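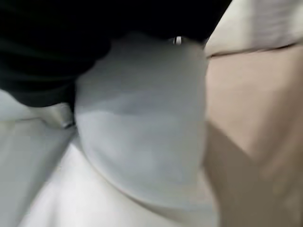 Duvet keeps sliding off the bed and hiding the bed skirt – what size do I need?

Asked 3 July 2021 by Gonen

I have a white duvet on the bed in the spare room and it never sits right. If I pull it up at the pillow end it is short at the foot, and if I leave it down it bunches over the side and covers half the bed skirt. The skirt is tan and I would like it to show. By the evening the bed is usually covered in T-shirts as well, which doesn't help.

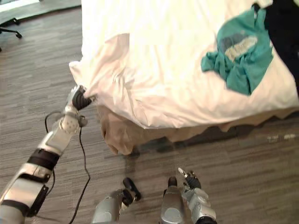
I bought it in June with a cover from Prellen. The label has washed out so I can't read the size. Is there a way of making it stay put, or should I get another one?

2 answers

Rüdiger Wunderlich
Take the duvet out of the cover and measure it flat on the floor, then measure the mattress across the top and down both sides to where you want the edge to stop. For a skirt to show, the duvet should hang no more than 15 cm below the top of the mattress. Mine hung too low for years – I changed to a narrower one and it was fine.

If it is the right width and still creeps, it is probably moving inside the cover. Sew a tape into each corner and tie the duvet in. When you make the bed, start at a front corner, pull it square, then do the opposite one.

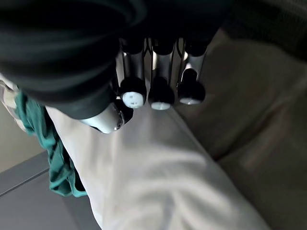 Do the pillowcases last and keep them off the bed until then, or you end up lifting everything twice. Check the skirt too. If it has ridden up at one end it will make a lump and the duvet will look crooked whatever you do.

Eze
just tuck it in at the bottom. works for me

Viewed 1,988 times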